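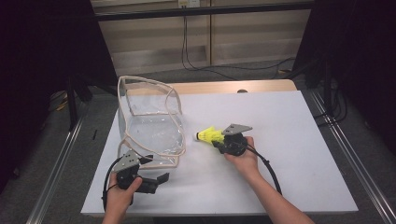
August report, student automation club, Vainio campus
To: Ullberg fund, small grants
From: Paraskevi Vlachopoulos, club advisor

Sorry for the short notes, school starts up again soon and I'm writing this between room moves. Longer version can follow if you want it. Budget sheet is attached separately.

## Where we are

Summer session is over. The students picked "pack the sports bag" as the main task for the fall competition at Uvach and stuck with it, after a long argument over folding towels. Plan is the same as in the spring application: students do the task by hand with the grippers, we record it, then train a model on the recordings and see how far it gets on the arm.

Target was 400 recorded runs by the end of the summer. We have 89 that I'd call good. More exist, but the students threw out a lot of them on review and I agree with most of their calls. Reasons for throwing out, in no special order:

- object dropped and picked up again halfway
- one gripper out of sync with the other in the log
- bag fell over and the run was continued anyway
- person recording forgot to say which object it was (early on, mostly fixed)

So we are behind. Not going to dress that up. First weeks went to setup and calibration, and calibration had to be redone after the table was swapped.

## What the students did

Two groups. Group one does hardware and recording, group two does data and training. They swapped jobs once mid-summer, which cost us time but I'd do it again – the training group complained a lot less about messy data after a week of making it.

Hardware group rebuilt the finger pads and wrote a one-page checklist for starting a session. The checklist is good. It lives on the wall now and in the shared folder.

Data group wrote the review tool, so a run can be watched and marked keep / toss with two keys. Also a naming scheme for the files, which I wish we'd had in the first week. They trained a first small model on the first 50 good runs. On the arm it reaches for the object fine and then closes too early most of the time. Lifting is hit and miss. It has not put anything in a bag yet. Students expected worse, I expected a bit better.

## Objects
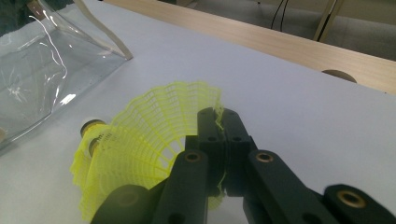

Shuttlecocks turned out to be the hardest thing on the object list and they're now the main one, since the Uvach rules say at least one item has to be light and easy to deform. Grip them at the cork end and they tend to roll. Grip them by the skirt and they hold, but the plastic doesn't love it: there are frayed yellow strands sticking out of the rim right where the middle link of the gripper presses on it. We need spares, and the students want to log which shuttlecock was used in each run so that the worn ones can be sorted out later. Cheap item but it wasn't in the original budget.

The clear bag is its own headache. Creases and reflections everywhere, and the model has trouble telling where the opening is. Data group wants to try a solid-colored bag for half of the fall runs and compare. I said yes as long as the clear one stays in, the competition bag may well be clear and I don't want a suprise in Uvach.

Balls and wristbands: easy, mostly done, not recording more of those for now.

## Money

Spent so far as planned, except:

- Ciron order for replacement cables arrived late and short, the remainder is promised for next month
- extra storage drive, bought out of the travel line, would like to move it to equipment if that's ok with you
- shuttlecocks and bags, small, see sheet

Travel to Uvach not booked yet. Waiting for the final student count.

## Problems

Recording is tiring. Holding both grippers for a long stretch makes wrists sore and the runs get sloppy, so the students now switch after every short block. Slower on paper, but the keep rate went up once we started doing it.

Room access was the other one. We lost most of a week when the building was closed and I hadn't been told. Have the closing dates for fall now.

Also lost 2 students to summer jobs. Both say they're back when classes start, I'm counting on one.

## Next

- get to 400 good runs, shuttlecock first, realistic by mid fall if we hold the current pace
- retrain with the full set, fix the early closing problem before adding anything new
- solid bag vs clear bag comparison
- second object order, incl. spare shuttlecocks
- short demo for parents and for you, if someone from Ullberg can come. Late afternoon works best for us, after 4

## What I need from you

An ok on moving the storage drive between lines. And a yes or no on whether the fall payment can go out before the Uvach registration deadline – the entry fee is due up front and the school won't advance it again.

Recordings and the review tool are in the shared folder, the link is the same as last time. Ask me if it doesnt open.

P. Vlachopoulos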